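Basusano 双腕グリッパ比較データセット データカード

版:2
作成:Basusano 操作評価グループ
問い合わせ先:Liv Öberg(データ管理)、Amnuay Somboon(収集運用)

概要

本データセットは、双腕ロボットによる箱間の物品移載作業を記録したものであり、グリッパの指先形状および制御器の設定が把持の成否に及ぼす影響を比較する目的で作成された。収録エピソード数は1498である。各エピソードは、頭部カメラの映像、左右の手首カメラの映像、関節角度、グリッパ開度、および制御指令値から構成される。

比較の対象は、指先2種(Plakard型、Chou型)と制御器2種(位置制御、インピーダンス制御)の組み合わせである。腕本体、カメラの取付位置、作業台の高さは全条件で同一とした。

収録内容

作業は、浅い箱に置かれた物品を片腕で取り出し、指定された箱へ移すことを基本単位とする。物品には円筒形の容器、蓋付きの小型容器、角形の小箱、および布製の小袋を用いた。左右の腕が別々の物品を同時に扱うエピソードも含まれており、該当するものには属性 bimanual を付与している。

エピソードの区分は次のとおりである。

学習用:1223
評価用:275

評価用の区分は、物品の初期配置が学習用と重複しないように選定した。分割の一覧は splits フォルダに格納している。利用者が独自に再分割を行う場合は、同一の配置番号をもつエピソードを学習用と評価用にまたがらせないこと。

ファイル構成

episodes フォルダには、エピソードごとに一つのサブフォルダがある。サブフォルダ内のファイルは以下による。

head.mp4 頭部カメラ映像
wrist_left.mp4 左手首カメラ映像
wrist_right.mp4 右手首カメラ映像
state.csv 関節角度およびグリッパ開度
command.csv 制御器への指令値
meta.json 条件、物品、配置番号、結果判定

時刻はすべて収録開始時点を零とする秒で表す。映像と状態量は共通の時計により記録しているが、手首カメラの映像には露光時間に起因するわずかな遅れが残る。精密な同期を必要とする用途では、meta.json の項目 wrist_offset を参照されたい。

収集手順

収集は Njål Skjelbred が定めた手順書に基づき、訓練を受けた操作者が遠隔操作により実施した。操作者は各収録の開始前に配置表に従って物品を置き、グリッパを全開の状態に戻したうえで記録を開始する。指先の交換後は必ず開閉の零点を取り直し、確認用の把持を行ってから本収録に移る。

収録を途中で中断したエピソードは原則として除外した。ただし、物品の落下や把持のやり直しが生じたものは、失敗の分析に有用であるため残している。これらの判定値は result の項に drop または regrasp と記載した。

結果判定の基準

物品が指定の箱の内側に収まり、かつグリッパが物品から離れた時点をもって成功とする。箱の縁に触れた場合であっても、最終的に内側に収まれば成功に含める。判定は Signe Ljungberg と Darcy Hawthorne の両名が独立に行い、不一致となったエピソードについては映像を再確認のうえ協議により決定した。

指先および制御器に関する所見

Plakard型の指先は、直立した円筒形の容器に対して安定した把持を示した。一方、隣り合う物品の間隔が狭い配置では、指の外側が隣の物品に接触し、これを傾ける例が認められた。Chou型は指が細く、狭い配置への進入に適するが、物品を持ち上げた後に軸まわりの回転が生じやすい。
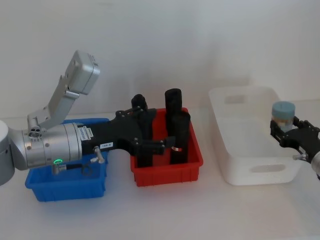 制御器については、インピーダンス制御の条件で箱の縁への接触後に作業を継続できた例が多い。位置制御の条件では、接触時に保護停止が働き、操作者による復帰を要することがあった。なお、インピーダンス制御の剛性値は収集期間を通じて固定しており、物品ごとの最適化は行っていない。したがって、本データのみから制御方式の優劣を一般化することは適当でない。

既知の制約

半透明の箱や容器については、手首カメラの自動露出が変動し、輪郭が不明瞭となる区間がある。
腕が箱の上を横切る間は、頭部カメラから箱の内部が十分に見えない場合がある。物品の位置推定に頭部映像のみを用いる際は、この点に留意すること。
指先の摩耗量は計測していない。条件間の差には摩耗の影響が含まれる可能性がある。
第1版に含まれていた528エピソードは、グリッパ開度の換算係数を修正して再収載した。第1版の数値と直接比較しないこと。

利用条件

本データセットは、研究および教育の目的に限り利用を認める。再配布にあたっては本データカードを添付し、改変を加えた場合はその内容を明記すること。Tekden 形式への変換スクリプトは tools フォルダに同梱しているが、変換後のデータに関する動作保証は行わない。

更新履歴

第2版:評価用区分の見直し、開度換算係数の修正、属性 bimanual の追加。
第1版:初回公開。

次回の更新は10月を予定しており、手首カメラの時刻補正値を全エピソードについて再計算する。誤記および欠損ファイルの報告は、エピソード番号を添えて Liv Öberg まで連絡されたい。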